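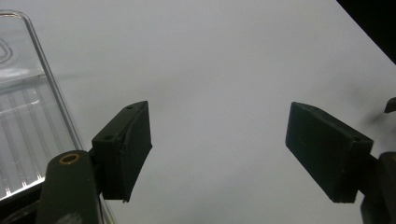 Masking the gripper out of your wrist camera images is the dullest twenty lines of code in the whole pipeline, and skipping it cost me most of December. My depth filter kept reporting a small, very persistent obstacle directly in front of the hand. The obstacle was the hand. With two dark green, nearly black pads on a pale surface, a threshold will find the fingers for you in one pass, and you will feel clever. Then the clear plastic container on the left comes into it, with its bright ridges and its see-through walls, and the dark base under it gets marked as finger too. So we are going to do this properly, with a mask that depends on how far the jaws are open.

What you need

A recorded session with images and jaw width stored on the same clock. If they are on different clocks, go fix that and come back. I'll wait.

Python, OpenCV and whatever you use to read your logs. We use the Vusance reader at work, but any reader that hands you an image and a number will do.

Step 1. Collect the openings

Run the jaws slowly from fully closed to fully open and back over a plain background, 300 frames in all. Throw out any frame where the width reading jumps. I lost 12 that way and kept 288. Go both ways, closing and opening, or you'll bake the backlash into the mask and blame the camera for it later.

Step 2. Sort into bins

Split the frames by jaw width into six bins of equal size. I started with two, open and closed, and got a gripper that was invisible at both ends of its travel and a hazard everywhere between.

Step 3. Build one mask per bin

Convert to grayscale, take the per-pixel median over the bin, then threshold it. Keep only the connected pieces that touch the fingers or arms, and fill the holes. Fill them all, including anything small and shiny: a brass insert in a dark arm will survive the threshold as a bright dot, and a bright dot is exactly the sort of thing a feature tracker falls in love with. Mine tracked one for an entire run and concluded that the robot had never moved.

Grow the result by a few pixels. Parvaneh Yazdani wants more margin than I do, and she has broken fewer things, so take her side.

Step 4. Apply it at run time

Look up the bin from the current width, then set masked depth pixels to invalid. Do not set them to zero. Zero is a distance, and your planner will take it personally.

If the mask flickers when the width sits on a bin edge, use the union of the two neighboring masks. It hides slightly more of the view and saves you from writing a smoothing filter.

Step 5. Check it

Overlay the mask on a session you did not use in step 1, preferably one with shadows. A soft gray shadow beside an arm should stay out of the mask. If it's in, your threshold is too generous.

Redo the whole thing whenever the camera mount is touched - "only tightened" counts as touched.

Updated 3 Mar 2026: fixed the bin lookup, which was off by one. Thanks to Mirko Piras for the patch and for the tone of the email.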